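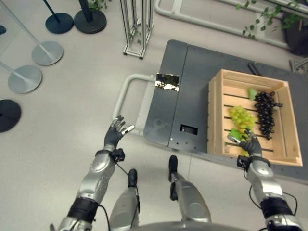

Gernley packing station changes crate handling for table grapes

Fri 17 July

The Gernley packing station has moved its table grapes from stacked plastic trays to open wooden crates carried on flatbed carts. The change covers all green varieties received at the station and will be extended to red varieties in August, according to a notice sent to growers this week.

Under the new procedure, each crate holds a single layer of bunches and travels from the receiving door to the cold room on the same cart. Grapes were previously moved by hand at three points: from field tray to sorting table, from sorting table to shipping tray, and from shipping tray to pallet. The notice puts the number of hand transfers now at one.

The crates are supplied by Riis and are built with a slatted bottom. The gaps between the slats let cold air reach the underside of the fruit and allow loose berries and stem pieces to be cleared out between loads. Each crate is weighed empty and marked before it enters service. The station has taken delivery of 970 crates, with a further 100 held as spares.

The carts come from Zorberg. The station has 34 in use. Crates are to be set down flat on the deck at the end away from the handle, and no crate may overhang the side. Stacking on the carts is not allowed while grapes are in the top crate without a cover.

Sorting rules have also been revised. Bunches are to be lifted one at a time and checked for split berries, mold and dry stems before being put back or set aside. A bunch with more than a few damaged berries is trimmed; one with mold is removed whole, along with any fruit touching it. Bunches set aside for trimming go in a separate crate and are weighed at the end of the shift.

Losses from crushed and detached berries were the main reason for the review, which began after last year's harvest. In a trial on one sorting line, the station recorded 47 fewer rejected crates over the test period than on the line still using trays. Results for shelf life have not been released.

Growers delivering to Gernley may continue to use their own field trays until the end of August. After that date, fruit must arrive in station crates, which can be collected from the yard on weekday mornings. Lurnum, the station's largest buyer, will accept grapes in either type of container through the changeover.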